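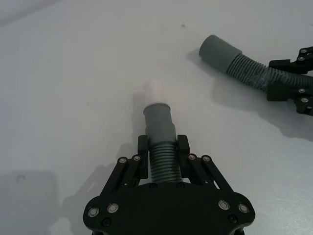

Photo: Beathag Chisholm / Drakix hose project. Wrist camera, left arm.

Drakix Hose Coupling Set
README and data card

What's in here

Drakix is a set of two-arm demonstrations of one job: joining two lengths of gray corrugated hose end to end. Each arm holds a hose by its ribbed part, and the two cuffs have to meet, line up and go together by way of a short white connector piece. It sounds like five minutes' work, and for a person it is less than that. For two parallel grippers it has kept us happily busy for most of a year!

The set holds 690 episodes, all teleoperated on the same white table. An episode starts with both hoses lying on the table and ends when the operator calls it, joined or not. Failed tries are kept and labeled. Please don't filter them out before you have looked at a few, they are the most interesting part of the set (at least we think so).

Why hoses

Most of the insertion work we learned from uses rigid parts. Once a rigid peg is in the fingers, you know where its tip is. A corrugated hose gives you no such promise. Squeeze the ribs and the cuff tips a little; push on the cuff and the ribs fold up behind it, so some of the push never reaches the joint. The arm thinks it has moved and the cuff has hardly noticed. We wanted to see how far a policy could get on wrist views and joint positions alone, with no force sensor, and the answer was further than any of us had bet.

The method

Volkan Taşdemir came up with the part we are most excited about. The policy doesn't predict where the fingers should go. It predicts where the rim of each cuff should be in the left wrist view a short time ahead, and a small second network turns that into motion for both arms. We call the second network Ullach. It is trained on free movement only, with no joining at all, which makes it cheap to redo when you change hoses.

Our baseline is plain behavior cloning on the same episodes, same image size, same number of training steps. We ran 20 trials of each on hoses that were in the training set, and 20 more of each on a softer hose that wasn't. On the familiar hoses the two are close. On the softer hose the baseline mostly pushes past the rim and keeps going, while the rim-target version backs off and tries again. Seeing it do that the first time was a very good evening (we stayed until they locked the building). The trial sheets are in the results folder with every run listed, so please check our reading of them.

Files

episodes/ one folder per episode, with both wrist streams, joint positions and gripper widths
labels/ outcome, operator initials, connector placement
results/ trial sheets and notes
ullach/ weights and training script for the second network
splits/ train and test lists; use these if you want to compare with our results

Labels

Outcome is one of joined, partial, dropped or stopped. Partial means the connector went into one cuff and the other side didn't seat. Two of us labeled every episode separately, and where we disagreed Bronisława Lis watched it again and made the call. The disagreements are listed too. Nearly all of them are partial against joined, because a cuff sitting slightly crooked looks fine from one wrist and wrong from the other.

Known problems

The white connector on the white table is hard to see. Its edge can nearly vanish in the wrist view, and our rim detector loses it more often than it loses the gray cuffs. We thought about changing the table and decided to leave it, as plenty of real work surfaces are just as unhelpful.

Shadows from the grippers fall across the table and move with the arms. We suspect the baseline leans on them. Kacper Pietrzak is testing this with the lights moved, and his episodes will come as a separate folder.

The first 300 episodes were recorded before we fixed a clock drift between the arms. A corrected time column is included. Use time_fixed and ignore time_raw.

There is one table, one pair of arms and a small group of operators. Don't expect this to carry over to your setup without some new data.

Version notes

Version 2 adds the softer hose and the disagreement list. It also drops a batch from October in which the right wrist stream was saved upside down.

Questions and corrections

Open an issue, or write to Ásdís Lykkegaard, who looks after the files. If you try the rim-target idea on cables or tubing, we would love to hear how it goes, bad results included.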